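Bun mornings are back in Oncombe

Jun 12, 2019

If you've walked past the old reading room in Oncombe before lunch lately and smelled something warm and bready, I can tell you where it's coming from. Lucyna Jakubowski has started up her steamed bun mornings again, and I went along to have a nose (and a bun, obviously).

It's a very plain set-up. White table, white wall, one electric steamer, one big plate, and off you go. Lucyna says she'd have a whole range cooker if the room would take it, but I rather like it as it is – you can see right into the basket when the lid is off, and everybody leans in.
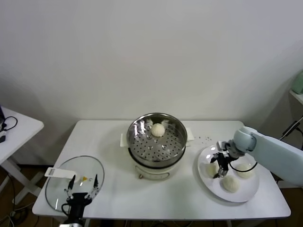 The dough gets made the night before at Zübeyde Dönmez's house in Mulau, because her kitchen is bigger and she owns the good scales. She brings it over on the bus, all 22 buns' worth, and she told me she's had some very funny looks from the driver. I asked what goes in it and got flour, yeast, sugar, a bit of oil and then a long silence, so there's clearly something else!

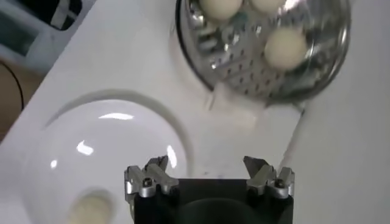

A single bun in the big white bowl, with the steel basket behind.

I was given a go at the shaping and mine came out more like potatoes. Siyabonga Pillay, who was next to me, had never done it before either and his were perfect, which I'm trying not to mind. The trick is to keep tucking the edges underneath until the top goes smooth, then leave the thing alone. Leaving it alone is where I went wrong.

They give them 17 minutes with the lid on, then 2 more with the heat off. 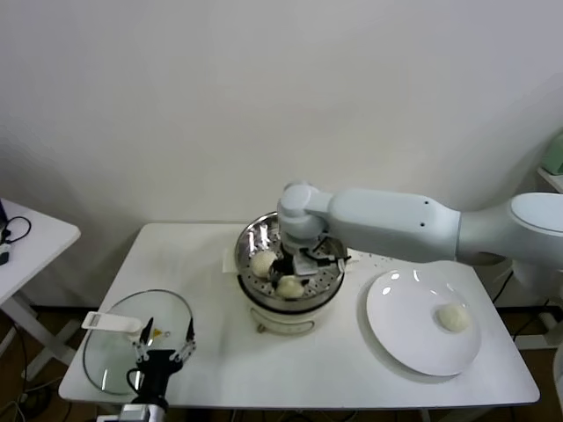 You don't want to crowd the basket either, as they puff up and stick to each other, and then you're tearing them apart and losing the nice skin. Vitória Aguiar fills hers with guava paste at home and has promised to bring a jar next time. I'll be holding her to that.

The mornings used to be run on a borrowed pan and a camping ring, so the electric steamer is a big step up.
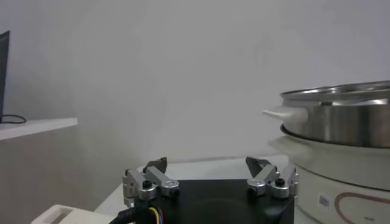 It cost a fair bit less than the 300 they'd put by, and what's left is going on flour and a second plate. The next bun morning is later in June, start at ten, bring an apron and something to carry your buns home in. Ring Lucyna if you want a place.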